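Stacking task: hand guiding or remote for the demos?
Forum: Arms and Manipulation > Teaching and Demonstration

tfurtuna
We're collecting demonstrations for a clear-the-table task, plastic dishes only, and I'd like opinions before we record the rest. So far we have 40 demos done by hand guiding (gravity comp on, grab the arm near the wrist and move it through the task) and 30 done by remote control from a leader arm. The plan was 100 in total, all one way or the other, but I can't decide which.

Table has a green cloth on it, plates and bowls get moved around between runs. View from the head camera:

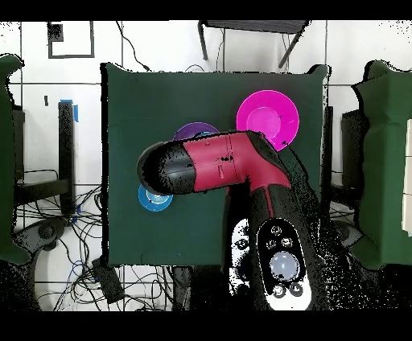
Head camera view, arm over the plates.

My problem with hand guiding is that the operator's hands and sleeves end up in the head view for most of a run. My problem with remote is that our operator is slower at it and tends to hover before every grasp. The hovering shows up in the policy too. It gets near a rim and waits.

Teodor

pirvu_bench
Remote, every time. If the policy learns from camera images then the images at training have to look like the images at run time. A person's forearm in half your data is going to hurt you. I wouldn't mix the 40 in at all.

Flenitwood
Don't agree with throwing them out. We did a drawer task at Laltodmont with mostly hand guided data and got around the hands problem by replaying. You record joint angles while guiding, then step back, put everything where it was and have the arm play it back with cameras on. The replay is your training data. Nobody's arm in it.

pirvu_bench
And when the bowl is a centimetre off from where it was, the replay misses the rim and you've recorded a failure. Fine for a drawer that's bolted down.

Flenitwood
You throw the misses away. We kept most of ours. I'd mark positions on the cloth with small bits of tape.

tfurtuna
Tape would be visible to the head camera, so I'd have to leave it there for good or the policy will notice it's gone. Could use a printed overlay on the fixed camera feed instead and line the dishes up against that. Has anyone done it?

kbawa
Yes, the overlay works. Save a still from the fixed camera at the start of each demo, show it at half transparency over the live feed and nudge things until the edges match. Takes about a minute per reset for a few items. With a full table it gets tedious and people start cheating.

On the main question, I'd go remote and fix the hovering. Hovering usually means the operator can't judge depth. What are they looking at while they drive?

Korkor Bawa

tfurtuna
They're looking at the head camera on a monitor, nothing else. I wanted them to have only what the policy has.

kbawa
That'll be it, then. Looking down from the head, the arm covers up whatever is under it. In the view you posted the link is over part of the pink plate and most of the purple one. I'd hesitate too. Let the operator stand next to the table and look at the real thing, or give them a second camera from the side.

pirvu_bench
Careful with that. If the operator can see things the policy can't, you get demos where the right move isn't explained by the images. The policy can't copy a decision based on something it never saw.

kbawa
True, so give the side camera to both. It's one more image input.

tfurtuna
We do have a fixed camera recording already, it just isn't fed to the policy. Adding it is easy enough. Taller arrangements are where I'd expect it to help most, because from overhead a cup inside a bowl inside another bowl is just a set of rings and you can't tell how high the top one is. 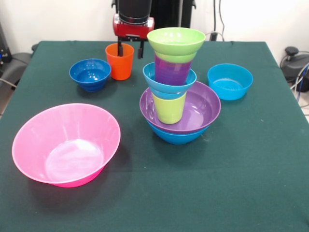
I also want the gripper to come down open and well clear of anything tall, then close in from the side. With hand guiding people do that without thinking, because they feel the contact. With the leader arm there's no force feedback and they bump things.

Flenitwood
Which is my argument for hand guiding again. You get decent contact for free.

pirvu_bench
You get the human's contact, with the human's hand taking up the load. The arm on its own at the same joint angles won't push the same way.

Flenitwood
For plastic cups? It doesn't matter at that weight.

promano_user
Slightly off topic, but check your leader arm scaling. Ours was set so that a small movement at the leader made a bigger one at the follower and everyone bumped things. We went back to one to one and the bumping mostly stopped. Also give each new operator a practice session and don't keep any of it. Their first few runs don't look anything like the later ones.

tfurtuna
Scaling is one to one on the shoulder and elbow, but I'd have to look at the wrist. I didn't set that part up.

OK, plan for now. Keep the remote demos, add the fixed camera for both operator and policy, and record 4 short sessions with breaks so they don't get tired and start hovering again. I'll set the hand guided ones aside and try replaying a handful with Korkor's overlay before I decide on the rest.

kbawa
Keep the start poses varied between sessions. We ran one whole June with the arm parked in the same spot and the policy was useless from anywhere else.

Flenitwood
Post the replay success rate when you have it, please. I still think you'll keep more of those than pirvu expects.

pirvu_bench
Happy to be wrong. Count a nudged bowl as a miss though.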